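**Ticket subject:** Dream entries landing on the wrong night, symbol index gone weird
**Product:** Filbridge journal (phone and laptop), paired with Ulenetti bedside recorder
**Opened by:** Dagmar Hájek
**Status:** open, replied to by customer

Hi Filbridge folks,

Sorry in advance for the length of this, I've been adding to it as I go so you can see what I tried and in what order.

I've kept a dream journal for donkey's years, first in exercise books and then with you lot, and I have 638 entries in there now. I run a dream circle called Andia out of my sunroom, and we work a lot with dreams that seem to match up with something later on. So the date on an entry matters to me more than it might to someone who just likes jotting down the odd flying dream. If I write down a flooded staircase and three weeks later my sister's laundry floods, I want to be able to go back and see which came first!

What's going wrong:

1. Anything I speak into the Ulenetti before I get up is being filed under the night before. So a dream from this morning shows as yesterday's.
2. The symbol index (the page where you tap "water" and get every water dream) has started lumping things together. "Bridge" now opens all my "bride" dreams as well, and I had a whole run of wedding dreams in June, so it's a mess.
3. Typed entries are fine. It's only the spoken ones as far as I can tell.

Phone is up to date, app is up to date, laptop is ancient but it's never given me grief with this before.

**Update, 6.40 am**

Tried the obvious. Logged out, logged in, turned the phone off and on. Spoke a test entry into the recorder ("test test, blue horse, kitchen") and it went to yesterday again. The horse got indexed as "hose". I do rather like the idea of a blue hose but it isn't what I said.

**Update, 7.15 am**

Found the setting called "Night begins at" under Journal, then Calendar. Mine said noon. I have no memory of ever touching it. I changed it to 9 pm, did another test entry, and it still went to yesterday. Changed it back to noon in case you need to see it as it was.

**Update, after lunch**

Had your first reply, thank you, that was quick. Answering in order:

- Time zone on the phone is right. Time zone on the recorder I had to hunt for. You hold the side button until it hums, then the lamp goes amber and it reads the settings out to you in that voice. It says "zone, automatic" and doesn't say which zone it has automatically decided on. Is there any way of making it tell me?
- Yes, it's on the home wifi, and yes, the phone is on the same one.
- I haven't imported anything recently. Well, hang on. I did bring in the Strömberg symbol list, the free one with 50 starter symbols, because two people in the circle use it and I wanted our headings to line up. That would have been just before the bride business started. I didn't connect the two until I sat down to type this.

So I've switched the Strömberg list off, and "bridge" now opens bridges only. Lovely. But the words I'd already filed under its headings have lost their heading altogether and are sitting in "Unsorted", 40 of them. Can you put those back on your end or do I have to do it by hand? I don't mind doing it by hand if I must (it's quite a nice job with a cup of tea), but I'd want to know they'll stay put.

**Update, next morning**

Spoken dream at 5 am, filed under yesterday. Then, for comparison, I spoke one at 8 after I'd had my shower, and that went to today. So there's a cut-off somewhere between the two. I don't fancy waking on the quarter hour to find out exactly where, but I'd be willing to set it going during a nap if that's any use.

I went back through the spoken entries and checked them against the paper notebook I keep by the bed. 22 are on the wrong night. I've flagged those with the little red tab so you can find them easily. Please don't shift the whole lot across by a day! The older spoken ones are right, and if they all move I'll be worse off than when I started.

One more thing I noticed while I was in there. When I edit the date on an entry by hand, it looks fixed on the phone, then the laptop syncs and puts it back. If I edit on the laptop it sticks on both. So I could correct all the flagged ones from the laptop this afternoon, but I've held off in case you want to look at them first. Tell me yes or no and I'll get on with it.

**Update, following your second reply**

Did the recorder reset the way you described: unplug, count to ten, plug in while holding the side button, wait for two hums. I got one hum. Did it again and got two. It now says "zone, set by phone", which sounds more promising. I haven't slept since, so no real result to give you yet, but a spoken test went in under the right day. It would have at this hour anyway, I think, so I'm not counting my chickens.

You asked for an export. I've done the small one, with the flagged entries only. There are other people's dreams in the full journal, from circle nights, and they shared those in the room on the understanding that they'd stay there. If the full file really is the only way to sort this out, let me know and I'll ask everyone first.

Still waiting to hear from you on:

- whether the Unsorted ones can be put back
- whether I should go ahead and fix dates from the laptop
- what "Night begins at" is meant to do, because I'd like it at 9 pm if that won't upset anything

I'll speak a proper entry first thing tomorrow, before I've so much as sat up, and add the result to this ticket.

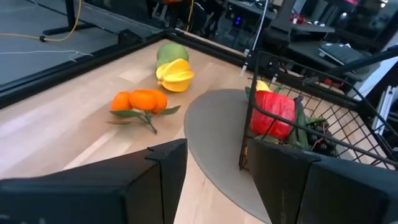
If it files under the right morning I'll try it for a few more nights before you close this off, and I'll leave the Strömberg list switched off until then.

Cheers,
Dagmar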